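Stuken tour doco — cinema run or wait for the disc?

Docos and Concert Films board, 7 replies
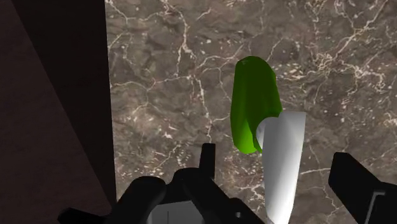 Original post
tallpoppy_sound
The Stuken documentary opens at the Postia in February for a short run. Tickets are 20 dollars. I've followed the band since the second album and I'm keen, but I've heard the disc will have a longer cut. Has anyone seen it at a festival?

Replies

marri_and_me
Saw it in Fustville last winter. The rehearsal footage is excellent and the sound mix suits a big room. Go to the cinema.

dubplate7
I was at the same screening and came out disappointed. Too much of the manager talking, and only two songs played right through. I'd wait for the disc.

marri_and_me
Three songs. The one over the end credits is a full take.

dubplate7
Half the room had left by then, but fair enough.

reelkeeper
The longer cut is 160 minutes according to the distributor's newsletter. Suksawat are handling the disc and they did a tidy job on the harbour concerts set, so I'd trust them with the colour. No word on price.

tallpoppy_sound
Thanks. Does the cinema version cover the year they split up?

marri_and_me
Briefly. There's an interview with the drummer in his garage and some home video. I wanted more of it.

dubplate7
That's my main gripe. It was the most interesting year they had and it gets less time than the bus breaking down.

reelkeeper
The bus section is the best part of the film.

tallpoppy_sound
I've booked the 7 pm session. Will probably end up buying the disc as well.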